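A stamp, a ribbon and a very patient clerk: that was my introduction to certified translation, and I loved every minute. The town records office in Drindisham handled 214 birth certificates for overseas use last August, and each one needed its translator's signature notarized before it went out. Mine took 2 visits — the second lasted under a song on the lobby radio.

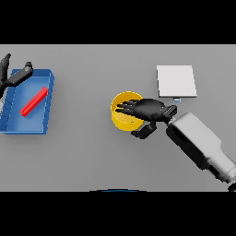

Evaristo Pacheco wrote in that his own went through in one, with the notary at the next desk.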